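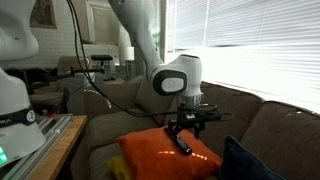 Throw pillows for the Sullow sofa come as loose covers with separate inserts, and they pack flat for shipping, so expect them to look thin when you open the bag. Leave them out overnight before you arrange anything. The set used in this section is orange, yellow and dark navy, with the orange one lying on the seat and a corner of the yellow showing under its left edge. Any colors will work the same way.

5. Arranging the seat

5.1 Clear the seat and push the back cushions firmly into place. Start at the armrest end.

5.2 Brush the seat with the Peveo brush or a dry cloth. Do not use a wet sponge.

Caution: Keep pillows at least 12 inches from any heater.

5.3 Set the first pillow flat on the seat. Lean a darker pillow next to it if you want one upright.

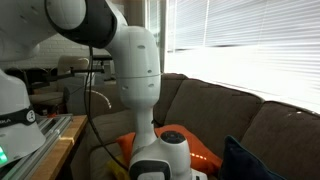

Fig. 5-2. Orange pillow on the seat, navy pillow leaning to its right.

5.4 If the upright pillow slides, pull it forward and tuck the bottom edge in again. Covers with a slick finish may need a Kinnear grip pad underneath.

5.5 To save seat space, stack two pillows flat, one on top of the other. Turn the zippers to the back. The edge of the lower pillow may show.

5.6 Lay the remote on top of the stack. Do not push it down between the back cushions, where it can work its way into the frame.
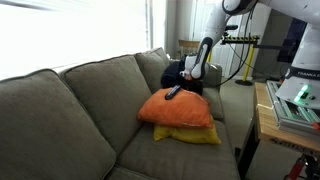 5.7 Put spare covers, folded throws and other dark items in the corner by the armrest. Check this corner before vacuuming.

Note: Replacement covers are listed in the Skimov parts sheet under item 153. Inserts are sold separately. 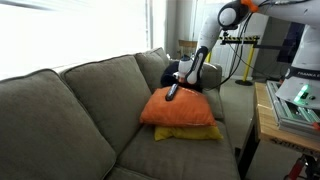

Lorna Agbayani writes that on her sofa the stack leans after a few days, and that swapping the top and bottom pillows once a week keeps it level. This is fine for all insert types. Wash covers before first use if you plan to swap them often, and close the zippers fully before washing.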